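Folding and Hems: What Happens to a T-Shirt Edge Between the Dryer and the Drawer

Student project report, Textiles and Household Studies, Wellgate
Group 5
Submitted 11 Jun 2024

1. Why we picked this

Everybody in the group folds shirts differently and everybody thinks theirs is the normal way. That was the start of it really. In February we had to hand in a topic and the first one (stain removal) was already taken, so we went with folding. Then the topic got narrower because folding is huge. We ended up on the hem. Bottom hem mostly, some sleeve hems.

The question as written on the topic form: does the way you pick up a knit shirt change how the hem lies after it is folded and stored?

2. Background

Short because there wasn't much we could find. Most folding guides go straight to the folds and say nothing on where to hold. The two handouts from the Westen laundry course were the best thing we had. They say to pick up at the seams, never in the middle of the panel, and to smooth from the center out. No reason given, so we wanted to test it.

Jersey knit curls at a cut edge, that much is in every sewing book. Curls to the back on the sides and to the front at top and bottom. A hem is there partly to stop this. Two rows of stitching hold the turned-up part flat but the very edge can still roll a little, more so if the shirt has been washed a lot or hung by the hem to dry.

3. Materials

Knit shirts, plain, no prints. Mixed colors. Some bought new, some from the thrift bin at Bustamante, which meant we had no idea how often those had been washed. See problems.
White table top, wiped down first.
Ruler, soft tape measure, pencil, record sheets.
Drawer from the storage room – the deep one, the shallow one sticks.

4. Method

We did 100 folds in total. Should have been more, the plan said 120, ran out of lab time.

Each shirt was washed, tumbled on low, taken out right away and laid on the table. Then it was picked up one of two ways:

Way A, at the hem. Thumb and finger on the stitched edge, lift, lay over.
Way B, at the panel. Grab a bit of cloth a hand width in from the edge, lift, lay over.

After that the same fold every time. Sides in, sleeves back, bottom up to the collar. Into the drawer overnight. Next day out, unfold once, look at the hem. We wrote down three things: is the edge rolled, how long is the rolled part, is there a crease running away from the place where it was held.

The person who measured wasn't the person who folded. We were strict on that after the first session when we weren't.

5. Results

Total rolled length over all shirts came to 676 cm, both ways added together. The bigger share was way B. We are not giving a percent because the thrift shirts pull it around so much and our teacher said not to pretend.

What we can say:

– Way B left a crease in the panel nearly every time. Long one, starts narrow at the hold point and gets wider going up the shirt.
– Way A also makes a ridge while you are lifting, sometimes a big one, but it mostly smoothed out when the cloth was laid down and patted once.
– The rolled edge was worst where the hem turns, near the side seam. Straight parts of the hem did better in both ways.
– Older shirts rolled more. Not a suprise.
– Sleeve hems hardly changed. Too short to roll much, we think.

Stitching mattered more than we expected. Shirts where the two rows sat close together had a wavier edge than the ones with a wide gap. We only noticed this half way through so it is not on the early record sheets, and we didn't go back.

6. Problems

The thrift shirts. Already said.

The drawer was opened by another group at least once, and shirts got moved. Those folds were thrown out and done again.

Patting. We never agreed how hard. One of us pats like making bread. Next time a flat weight for a set time would be better, we saw this done in the Grastside report from last year and should of copied it.

Also humidity. The lab is next to the washroom and on wet days everything felt a bit limp. Did not measure it.

7. What we would tell someone folding at home

Hold the hem on the stitching. Lay it down, don't drop it. Run a hand along the edge before the last fold, specially by the side seam, and turn out any bit that has gone under. Takes a couple of seconds. If the shirt is old the hem will roll anyway and ironing is the only thing that fixed it for us, and only until the next wash.

8. Left to do

Compare with woven cotton. Try stacking against filing (upright in the drawer). Get shirts with a known wash count. Record sheets and the raw table are in the blue binder on the project shelf, second from left, please put it back.

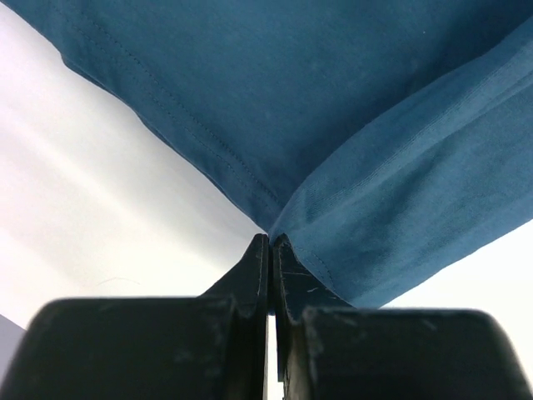
Fig. 1. Blue knit held at the hem, with the double row of stitching and the ridge running up from the hold point.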